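Hutwood Robot Handling Course

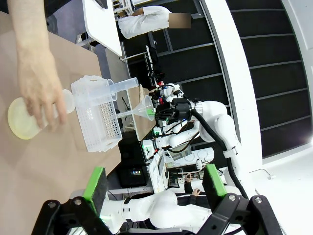 Page text by Rok Popescu. Last changed in September. Category: Student projects in robotics

The Hutwood Robot Handling Course, usually shortened to Hutwood Handling, is a practical class in robot manipulation for second-year students of the Doolan Technical School. It is taught over one semester and ends with a small internal competition, the Voren Round. The subject of the course is the handling of common laboratory objects, such as bottles, funnels, graduated cylinders and baskets, by robot arms with two-finger grippers.

History

The course grew out of an evening club which met in the former drawing room of the school. The club had no fixed program. Its members repaired old arms, wrote short control programs and tried to move wooden blocks from one tray to another. When the school opened its new laboratory, the club received a place there, and the teachers of the chemistry department asked if the robots could learn to put away glassware and plasticware after lessons. This request gave the club its present subject. It became a regular class two years later, and the name Hutwood was taken from the building.

Organization

Students work in teams of 4. Each team keeps a shared notebook in which every attempt is written down, also the failed ones. The class meets for two long sessions in the week, and the laboratory remains open until 8 in the evening for teams who want to continue. The total time given to the course in the school plan is 58 hours, of which the larger part is spent at the tables.

In the first weeks the arms are moved only by hand control. The students learn how wide a gripper must open for a given object, at which height the fingers should close, and how the view from a wrist camera differs from the view of a person who stands beside the table. In the second part each team prepares a longer task with several steps. Human help at the table is allowed in this part, and it is common that a student holds or passes an object while an arm holds another one.

Equipment

The work is done with white jointed arms and black grippers. Some of the grippers have bright green pads on the fingers. The objects are kept simple on purpose: clear plastic bottles, a translucent funnel, a clear graduated cylinder and a white perforated basket with handle openings. Transparent objects are considered the most difficult part of the course. Their edges are hard to find in a camera picture, and the light from the room changes their look during the day.

The control software is called Ernesis. It was written by former students and is rewritten in parts almost every year. Ernesis records the positions of the joints together with the camera pictures, so that a team can play back its own attempt and look for the moment of the mistake. The archive of the course holds 800 such recordings, and new teams are expected to study several of them before they begin.

Voren Round

The Voren Round takes place in the last week of the semester. Every team receives the same set of objects and the same starting layout, which is kept secret until the morning. Points are given for each object that reaches its place, and points are taken away for dropped objects and for contact between two arms. A team may stop the clock once to correct the position of an object by hand.

The rule about contact was added after a disputed round in which two arms became locked over the same basket. The result of that round was cancelled and it was repeated in the afternoon. In the older rules, liquid was also poured during the final task, but the present version uses only empty containers.

Related activities

Students who finish the course can stay as table assistants for the next group. Several of them have also written their final school paper on gripping transparent objects, and copies are kept in the Doolan library.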